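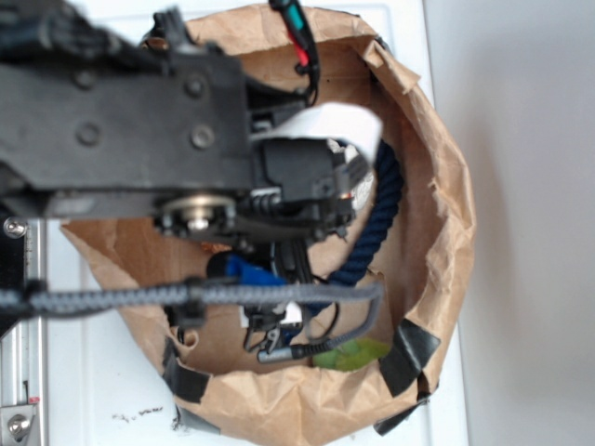
Chapter 4
Packing the Bag

I learned to pack a grocery bag the hard way, at a corner store called Ouazzani where I worked the register the year I turned eighteen. The owner's sister-in-law, Nawal Zerouali, watched me load a customer's order on my first afternoon and didn't say a word until the man had gone out the door. Then she handed me an empty paper bag and told me to do the whole thing over with whatever I could grab off the shelves. I did it over six times! My bread was flat by the third try, and she made me buy it.

You may think you already know this stuff. Most of my students do, and then I ask them to pack a bag that somebody else has to carry up two flights of stairs, and things get quiet. So in this chapter we're going to slow way down and look at one bag, one pair of hands and one pile of groceries. Chapter 3 was all about the order things come down the counter. Now we get to put them somewhere.

What you'll be able to do by the end of the chapter

Open and set a paper bag so it stays open
Build a floor, walls and a middle
Place an item instead of dropping it
Tell when a bag is full (earlier than you think)
Unpack a bag without tearing it

Words to know

Cuff: the folded or rolled edge at the mouth of a paper bag.
Floor: the first layer of items, laid flat.
Walls: boxes and other stiff items stood upright along the sides.
Float: the soft or crushable items that ride on top.
Reach: how far down you have to go to set something in place.

4.1 Setting the bag

Start with the bag by itself. Shake it open, put your fist inside and push the bottom corners out until it stands up on its own. If it leans, fix it now. I have tried so many times to fix a leaning bag after the cans went in, and all I ever got was a leaning bag with cans in it.

Next, make a cuff. Fold the top edge outward and down, two fingers wide, all the way around. It doesn't have to be pretty. Mine come out lumpy and crooked on one side (always the left, I have no idea why) and they work just fine. A cuff does a couple of jobs. It stiffens the mouth so the paper doesn't flop shut on your wrist, and it makes the bag a little shorter, so your reach is shorter too. When you're done packing, you unroll it and get your full height back for carrying.

Paper that has been used before is softer and creases wherever it likes. I'm fond of an old bag, but I give it a wider cuff and a lighter load. Run your thumb along the bottom seam first. If you feel a soft spot, that bag is for onion skins and recycling.

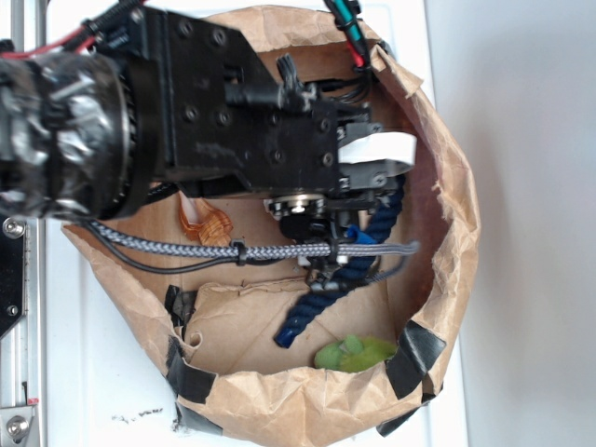 Some people like a liner, a loose flat piece of paper or thin cardboard laid in the bottom to spread the weight. I go back and forth on liners. Sosina Abera, who taught the packing unit with me for years, swore by them and tore hers off the side of whatever carton was closest. Her bags did last longer than mine. On the other hand, a liner that slides around will tip a jar, so if you use one, press it into the corners before anything goes on top of it.

4.2 Placing, not dropping

Go straight down. That's most of it. Bring your hand over the middle of the opening, lower the item until you feel it touch, and only then let go. Coming in at a slant scrapes the cuff, and a scraped cuff turns into a ripped cuff by the end of the day.

Watch your sleeves and bracelets and anything else that dangles! I once pulled a whole bag off the counter with a cardigan.

Heavy things make the floor: cans, jars, the bag of rice. Boxes go up against the sides for walls. Anything that bruises waits its turn. If you're holding a peach and you can still see the floor, put the peach down on the counter and pick up something else.

4.3 Taking things out

Unpacking is packing backward, and it gets much less respect. Take from the top. Don't dig. When you can't see what's underneath, stop and lift out whatever is blocking your view, even if you don't want it yet. I keep one hand on the cuff while the other goes in, so the bag doesn't walk across the counter after me.

Try it yourself

You'll need one paper bag and a mixed order of your choice. Work with a partner.

1. Set the bag and make a cuff. Have your partner press gently on each side. Does it stay open?
2. Pack the order with your usual hand. Your partner listens and raises a finger each time something drops.
3. Unpack everything onto the table and repeat with your other hand. Take your time on this one, it feels awful at first.
4. Trade places, and this time use a liner. Write two or three sentences on whether you'd bother with one again.

Save the bag when you finish. We'll need it, creases and all, for the section on carrying, which starts on page 50.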